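Clubs > Robotics > Opinion

4 min read

Let the kids do the boring bit

Quick one, typed on the bus back from Prarninthorpe, so forgive the state of it.

The Brudstead club has had a row. Small row, polite row, but a row. Half the parents want the old thing back: line followers, sumo bots, a cup at the end of April. The other half are happy with what Sepehr Mazandarani has had them on this year, which is folding. Clothes. Over and over, with a hand-held gripper, and then sorting through the recordings afterwards and throwing out the bad ones.

I'm with Sepehr. Mostly.

The complaint goes like this. My daughter joined to build robots and she's spent a term picking up shirts. Fair enough. I'd have moaned too at thirteen. The target they set themselves was 1000 goes and when I last looked they were on 900, and you could see it in their faces. Glazed. One lad was doing it with his coat on, ready to leave.

But what did the sumo bots teach? Be fair. They taught that you buy the kit with the bigger motors and you win. Two years running the same school won because someones dad had a workshop. My own son came second with a robot I had basically built, and I still feel bad about it.

With folding there's no kit to buy your way out with. Cloth is horrible. It slumps, it hides its own corners, it's never in the same shape twice. A ten year old can fold a T-shirt without thinking and then has to sit down and work out what on earth she just did. Which edge first? How hard? Why there?

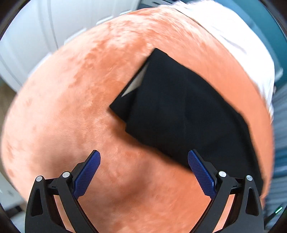 And they argue about it, that's the thing I'd not expected. Proper arguments. Whether a fumbled pick-up should be kept or binned. Whether left-handers should get their own pile. I heard four of them go at that for most of a session and no adult stepped in, and it was better than anything I sat through at the Drosovetti finals.

Where I think Sepehr is wrong: no end in sight. You cannot ask kids to do 1000 of anything and not show them what it's for until it's finished. Train somthing rubbish on the first lot. Let it fail, let them laugh at it, then go back for more. He says it wastes time. Well, it's a club. Wasting time is allowed.

Also bring back the cup. Not for sumo. Call it the Jafarzadeh again if the family don't mind, and give it for the best set of recordings, judged by the other teams. Somebody will say you can't make a contest out of that. Have you met children?

The vote on next year is coming up and I gather it's close. If you've got a kid there, go along and watch a session before you put your hand up. Stay for the sorting part too, most people leave before it.

My stop.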